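Desville Community Boards > House & Home > Cleaning and Laundry
Thread: Zitura refill tablets, are we really saving anything?

plainoatmeal
Posted Jul 20, 2023

My sister-in-law gave us a starter box of the Zitura dissolve-it-yourself hand soap tablets and I have been using them for a couple of months now. You fill a bottle with tap water, drop in a tablet, wait, and you have soap. The box says I'm saving money, saving plastic and saving the truck from hauling water across the country. I believe the part about the truck.

The rest I'm less sure of. The soap is thin. It comes out of a regular pump like water, and everybody in this house pumps three or four times to get what one pump of the old stuff did. So a bottle that's supposed to last a month is gone well before that. I went through a box faster than I ever went through jugs.

I also tried the all-purpose spray tablets on the kitchen counter and the dining table. On the counter it was fine. On the table it left a haze that I had to go over again with plain water, so now I'm cleaning the table twice to feel good about a bottle.

Has anybody run these for a year or more? I don't want to hear from people who are on their first box. Everybody loves their first box.

gravel_road
Posted 9:12 am

Two years, Zitura and then the Skondus ones. You need a foaming pump. The thin stuff is made for a foaming pump and the starter box should say so. In a foamer you get one good puff and you're done. In a regular pump it's a mess, like you said.

plainoatmeal
Posted 9:20 am

Mine says "works in any pump" right on the flap. If it needs a special pump then they should sell it with one or quit saying that. I already own pumps. The whole idea was to not buy things.

tenpenny
Posted 9:41 am

I'm with the original poster. A foaming pump is mostly a way of selling you air. You like the puff, you feel like you got a lot, and you got a teaspoon of weak soap. Maybe a teaspoon of weak soap is enough to wash your hands, I'm willing to hear that, but then I could have just watered down the jug from the discount store and saved the tablet money too. I did exactly that for a whole winter. Hands came out clean, no complaints.

gravel_road
Posted 9:58 am

Watered down soap goes off. There's a preservative in the jug and it's measured for the jug. Cut it with tap water and leave it by a warm sink and you can get it growing things. I had one turn cloudy and smell like a pond.

tenpenny
Posted 10:03 am

And what do you think you're doing when you drop a tablet in tap water?

gravel_road
Posted 10:10 am

The tablet has its own preservative in it, measured for 22 ounces, or whatever your bottle is. It's on the label.

tenpenny
Posted 10:15 am

It's on the label that it works in any pump, too.

corner_lot
Posted 11:30 am

Can I bring this back to the table for a second, because the haze is my problem as well. We have a round table in a light wood and it shows everything. I wipe it after every meal and it only ever looks right from one side of the room. I've used the Zitura spray, the Skondus spray, vinegar and water, and dish soap on a rag. Vinegar smelled and the finish looked duller to me after, though my husband says he can't tell. The tablets all leave something behind.

What I'd like to know is whether it's the cleaner or the thing I'm wiping with. I've gone back and forth between a soft cloth, paper towels and sponges and I can't get a straight answer out of any of them. Also half of what ends up on that table doesn't belong on it. There's always a jar or a tissue box to clear before I can wipe anything.

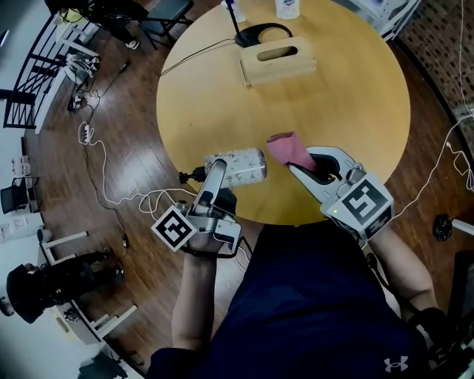 marshlight
Posted 11:52 am

It's the cleaner nine times out of ten, corner_lot. You're using too much and it's drying on the wood. Spray the cloth instead of the table, go with the grain, then take a second dry cloth over it right away. I quit using any kind of spray on our table and just do a wrung-out cloth with a drop of dish soap. No haze. I'd be careful with vinegar on any finish you don't know.

corner_lot
Posted 12:04 pm

Too much? The bottle says spray "generously."

marshlight
Posted 12:06 pm

They sell the spray.

oldfilterbag
Posted 1:17 pm

I'll be the one who disagrees with the whole thread. I've bought the Barua tablets since October and they're fine. Regular pump, bathroom sink, three kids. The soap is thicker than Zitura and it doesn't leave the nozzle crusty. Yes it costs a bit more per box. I don't have jugs under the sink and I don't have empty bottles in the recycling, which around here gets picked up when the hauler feels like it.

Everybody goes after these products like they're a con. Some of them are just soap in a smaller package.

plainoatmeal
Posted 1:33 pm

I'd take "just soap in a smaller package" if the price was for soap in a smaller package. What do you pay per bottle? And I mean per bottle you really get through, with three kids pumping, because the number on the box assumes one adult with good manners.

oldfilterbag
Posted 1:49 pm

Never figured it out. I knew somebody would ask.

tenpenny
Posted 2:02 pm

This is what I mean. They print how many pumps you get per bottle and it's a pump nobody on earth has ever done. If my jug gives me 110 washes and your tablet gives you 100, and the tablet costs more, then I don't need a chart with a leaf on it.

gravel_road
Posted 2:11 pm

Where did 110 come from?

tenpenny
Posted 2:13 pm

I said if.

plainoatmeal
Posted 2:40 pm

OK, some of this is useful, so let me say where I am with it.

I'll try a foaming pump because gravel_road has two years in and I asked for people with two years in. I'm not happy about it. If it works I'll say so, and I'll still think the flap on the box is wrong.

I'm not buying another brand's starter set. Every one of these companies wants to send you a "forever bottle" and I have a cabinet full of perfectly good ones already. The pump is what goes bad anyway. The spring gets tired or the tube splits, or dried soap closes up the nozzle and it shoots off sideways onto the mirror. A bottle will outlive three pumps easy. If any of these outfits sold a plain replacement pump for a fair price I'd think better of them, and I looked, and Zitura doesn't. Skondus does but it only fits Skondus.

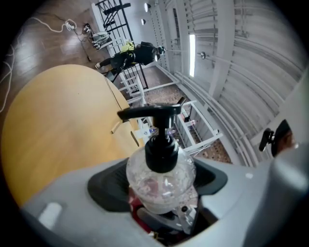
So what I do now is save the pump off anything that comes into the house, rinse it by running hot water through until it quits foaming, and let it dry standing up. Most of the necks on the drugstore stuff are one of two sizes. I keep them in a coffee can. My sister-in-law says that's a sad thing to keep in a coffee can, and she's the one who gave me the tablets, so I don't take her advice on soap anymore.

The table I've given up on. Damp cloth, dry cloth, like marshlight said. The spray tablets can go do the garage sink.

gravel_road
Posted 2:58 pm

Soak the crusty ones overnight in warm water before you toss them. Pull the tube first. I've brought back pumps I was sure were dead.

And write the date on the bottle with a grease pencil when you mix a new one. Then you'll know how long it lasts in your house and you can fight with tenpenny on even ground.

tenpenny
Posted 3:05 pm

I welcome it. Weigh the bottle too.

corner_lot
Posted 4:26 pm

Reporting back on the table. Did the drop of dish soap and the dry cloth after lunch. It's better. There's still a patch by the window that I think has been there since we bought it, and I'm starting to suspect the finish is worn and I've been blaming soap for it all this time.

marshlight
Posted 4:41 pm

Wet your finger and touch the patch. If the wood goes dark and stays dark a minute, the finish is gone there and no cleaner is going to fix it.

corner_lot
Posted 4:50 pm

It went dark. Well, shoot.

oldfilterbag
Posted 6:15 pm

Did the math on the Barua. I'm not posting it.

plainoatmeal
Posted 6:22 pm

That bad?

oldfilterbag
Posted 6:31 pm

It's close. It's closer than I wanted. I'm still going to buy them because I hate carrying jugs up the stairs, and I think that's allowed.

tenpenny
Posted 6:38 pm

That's the first good argument anybody's made for them all day. If they put "you hate stairs" on the box I'd have some respect for it.

1801_mapleside
Posted 8:55 pm

Bar soap, folks. Dish by the sink. No pump, no bottle, no tablet.

gravel_road
Posted 9:01 pm

And a puddle of gray slime in the dish.

1801_mapleside
Posted 9:04 pm

Get a dish with holes in it.

plainoatmeal
Posted 9:10 pm

Now I'm buying a dish.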